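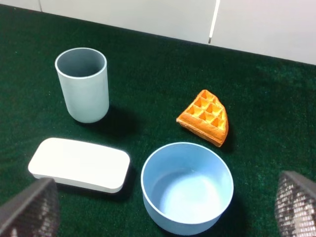 Bontu Shiferaw wrote in after the last newsletter to say that play food should never be sorted by type, and that all my careful bins (fruit here, bread there, cups and bowls on the shelf below) are exactly why kids dump the whole lot on the rug. Her kids get one breakfast, one lunch and one "fancy dinner," each in its own bag, and when they're done with breakfast the breakfast goes back in the bag. She's been doing it since last December and says she'd never go back.

Well, I tried it, Bontu, and I'm a little annoyed at how much I like it!

I'd been sorting the way I sort my own kitchen, with like next to like, and it makes perfect sense if you're a grown-up looking for a saucepan. But a four-year-old isn't looking for a saucepan. A four-year-old wants to serve somebody a waffle, right now, and needs a thing to put it in and a thing to drink out of and something to wipe up the pretend syrup with. If those live in separate bins, out come all the bins. I had the proof on my living room floor every single night and still went out and bought more bins (from Fodham, 2 for $40, and yes, I kept the receipt).

So I've been putting together meals on a piece of dark green cloth, which is a trick I picked up from Solène Baudry at the spring swap. Pale pieces show up beautifully on it, and you can see at a glance if a meal is missing something. Breakfast was the easy one. Waffle, cup, bowl, napkin, done. 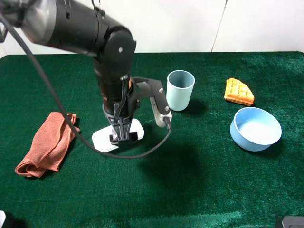
The napkin part took me longer than it should have. I started with paper ones and they were confetti by lunchtime. Then I cut up an old pillowcase, and the edges frayed all over everything. What I've settled on is an ordinary small towel, the orange-brown kind that hides whatever gets on it. It doesn't need folding, either - I've quit folding anything a preschooler is going to have charge of. Scrunch it up, shove it in the bag, and let it be a napkin or a potholder or a blanket for the bear. The cup and bowl are both light blue, and I do think matching colors help at clean-up time. You can say "find me the blue ones" and somebody will run off and do it. Trevor Girard swears by a dot of nail polish on the bottom of each piece, one color per meal, and I may get there when I do lunch.

Lunch is going to be a headache. We have far too many sandwiches and hardly a thing to put them on.

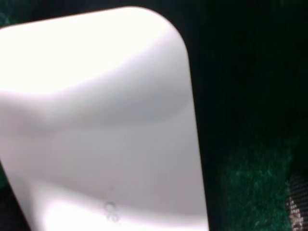
My other project this month is the odd pieces, the ones that don't seem to belong to any meal at all. Every family has them. They come home from a swap or turn up in a coat pocket, and you keep them for years in case the rest of the set appears. Before you give up on one, check it all over for a maker's mark. Big smooth white pieces are the worst for this, with the light bouncing off them, and the marking can be so faint that you'd miss it. I've got one near the bottom that might say "ce" or might say something else entirely, and I've squinted at it until my eyes watered. If a white piece with rounded corners and a little pale, raised-looking mark rings a bell with any of you, please write and put me out of my misery. Yichen Fang has already guessed Zekovden, but then Yichen guesses Zekovden for everything.

Send me your meals, too! I'd love to know what goes in your lunch bag, and whether anyone has found a dessert that doesn't roll under the couch.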